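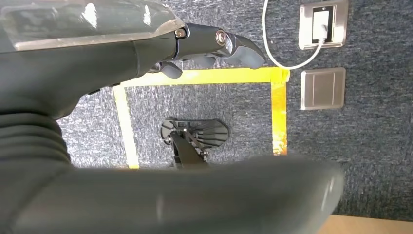 Call for participants: teaching a robot to pick things up off the floor

The Utari group at the Florkville lab is looking for up to 20 adults to take part in a study on how people guide a robot arm by hand and by remote control. No technical background is needed. Sessions begin on 4 January 2023 and continue until all places are filled.

What the study is about

In our first round, which closed in November, participants recorded 2941 attempts at picking up small items from a marked area of carpet. We kept 2338 of these for training. The other 511 complete attempts were set aside for testing, and the remainder were dropped for recording faults.

The main result was that the arm did better on thin, flat items when it had learned from people who approached slowly and corrected themselves along the way. Quick, clean demonstrations gave worse results on the same items. We do not yet know if this comes from the corrections or only from the slower speed. The new round is meant to separate the two.

What you will do

You will come in for two visits of 90 minutes each. At the first visit Mirko Caruso will show you the controls and you will practice until you feel ready. You will then guide the gripper to plastic parts and household items placed inside a rectangle of yellow tape on the floor. For half of the attempts you will be asked to work at your own pace. For the other half the arm's speed will be limited, and you may or may not be allowed to back up and try again.

The second visit follows the same plan with a different set of items. There is a short questionnaire after each block. Breaks can be taken at any time.

Who can take part

You must be 18 or older and able to read and speak English. You should be able to sit or kneel near floor level for ten minutes at a stretch; tell us if this is a problem and we can set up the operator's chair instead. Left-handed people are especially welcome, as we had very few last time. If you took part in the first round you cannot join this one. The same goes for anyone who worked on the Dreltska controller.

Payment and data

You will receive a gift card at the end of each visit, including if you decide to stop early. We record the arm's movement, the view from a small camera at its wrist, and your answers to the questionnaires. Your voice is not recorded. Names are kept apart from the recordings and deleted when the study ends.

How to sign up

Write to Sylvain Lebrun at the Utari front desk with your name, your age, which hand you write with, and the times of day that suit you. Questions about the method can go to Mārtiņš Paju. The lab is on the second floor of the Coste building. Please use the side entrance and wear closed shoes.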